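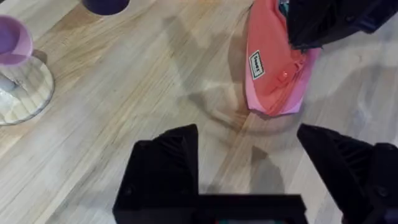

Our project started with a table and a pile of laundry nobody in the house wanted to put away. The class was Everyday Design, the assignment was to pick one household chore and study it until we were sick of it, and Emiko Ebihara and I picked folding small stuff. I mean the annoying small stuff, like pouches, liners, napkins and drawstring bags. Shirts have a million tutorials already! Take something like the coral and pink piece on the tabletop, with its creases and its little white label on the left side. Where do you even start with that? Soft things bunch up, and once they do you can't find a straight edge to line up with anything.

We worked in the shared room at Silstead for most of January, usually after four when the light was going. I liked the wood table a lot more than I expected to. The strips give you long lines to follow, so you can lay a seam along one and see right away if you're crooked (I usually was). Emiko wanted a plain white sheet on top so the fabric would stand out better. We tried it, and the sheet slid all over the place and picked up wrinkles of its own, so back to bare wood.

We asked 5 people from our dorm to fold the same set of things any way they liked. Ekow Asamoah rolled everything. Doğukan Kaplan went in thirds every time, even on things way too small for thirds, and he was still the fastest. The other three mostly folded in half and squashed it flat with a palm, and I do that too. Altogether we logged 109 folds, which is a lot of evenings with the same napkins.

What came out of it: labels matter more than we thought. When a thing had a label or a tab, people used it to decide which way was up before they did anything else. When it didn't, they turned it over a few times first – sometimes they shook it out and started over. Pressing down with one hand while the other one folds also helped with the slippery linings, though Doğukan says that slows him down.

If we did it again I'd bring in thicker fabrics and I'd write the notes the same night. Mine from the second week are mostly arrows. Emiko typed up the timing sheets and I did the drawings, and those are in the folder with the rest of our stuff.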